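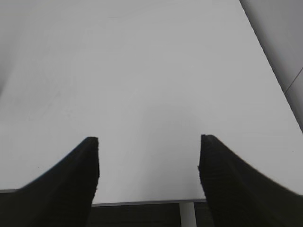 A white tabletop in the refreshment room at Lollaldale Library.

The refreshment room at Lollaldale Library opens to the public again on Tuesday after five weeks of work. Visitors will find white tables, light gray walls and a new rule on drinks.

The old tables had been in use since the library moved to Kondley Street. Many of the tops were stained, and two of the tables had legs that no longer locked. The new ones came from Curnero, a furniture shop across the river, and have a matte white top that staff can wipe down between groups.

Bottled drinks may now be brought in from outside. Until this summer, only drinks bought at the counter were allowed, and the counter closed at 4 in the afternoon. Readers who came in after work often asked for a change, and the library put the question on its yearly form. It received 1,761 replies, with 60 percent in favor of letting people bring their own. 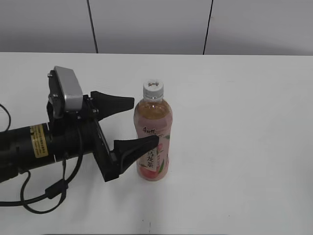
Bottled tea, water and juice are all fine under the new rule, as long as the bottle has a cap that closes. Open cups have to stay at the counter. Food is limited to cold items — sandwiches, fruit and the like — and nothing may be carried through to the reading rooms.

The counter itself will stay. It is run by Bakhtiari, the bakery on the corner, which will go on selling tea, coffee and rolls on weekdays. Prices will not change before the end of the year.

Tables cannot be reserved, except by the reading groups that already meet there in the evening. Those groups are asked to wipe the tops before they leave and take their bottles to the recycling bins by the side door. The room closes half an hour before the rest of the building.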